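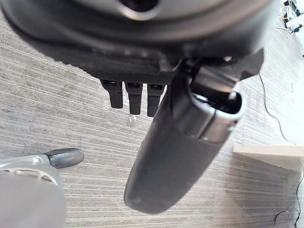 Radomir Babić wrote in to say that the maker's leaflet for the Wultent water softener is wrong about the salt, the hardness setting and the drain, and that he would like a guide which admits it. He is right about two of the three. The drain instructions are fine if you read them twice.

Support > Water softeners > Wultent > Setting up

Print this page | E-mail this page

4. First fill and hardness setting

Before you start, find out how hard your water is. The leaflet tells you to leave the dial where the factory put it, which suits the factory. Your supplier should publish a figure for your postcode. Paper test strips will do if it doesn't, though I have had two strips from one packet disagree.

1. Turn off the water at the main stop tap. Open the kitchen cold tap until it runs dry, then close it.

2. Check that the bypass lever points across the pipe. The sticker on the valve shows it the other way round on units sold before September. Go by the lever and ignore the sticker.

3. Push the drain hose onto the spigot and tighten the clip. Run the hose to a standpipe or an outside gully, with the end held above the water line.

CAUTION: Do not push the hose down into the waste pipe. Dirty water can be drawn back into the unit.

4. Pour 40 litres of cold water into the salt cabinet. The leaflet says the unit will fill itself. It will, in the end, but the first rinse may run without brine.

5. Add salt to the line inside the cabinet. Tablets or blocks must match the type on the lid. The leaflet claims that only Gorkik salt will protect the valve. I have seen no proof of this, and any clean softener salt of the right type seems to do the same job.

6. Open the stop tap slowly, a quarter turn at a time, and look at each joint.

7. Plug in the unit. Hold SET until the display blinks, then enter your hardness figure with the arrow keys.

Note: The display takes parts per million only. If your figure is 153, enter 153. Do not use the table on the back page of the leaflet, where one column is printed under the wrong heading.

8. Turn the bypass lever in line with the pipe and press RINSE. Leave the unit alone until the display clears.

CAUTION: Keep one unsoftened tap for drinking and for mixing baby feeds.

5. What the display tells you

E2 — low salt, or so it says. The float sticks, so lift the lid and look before you buy more.

E5 — no flow. Check the stop tap and the bypass lever.

645 — this is the litres left before the next rinse. It is not a fault code, whatever the helpline told Arben Matić.

Note: The counter starts at 2000 after each full rinse. If it never drops, the flow sensor lead has come off. Unplug the unit before you push it back on.

Print this page | E-mail this page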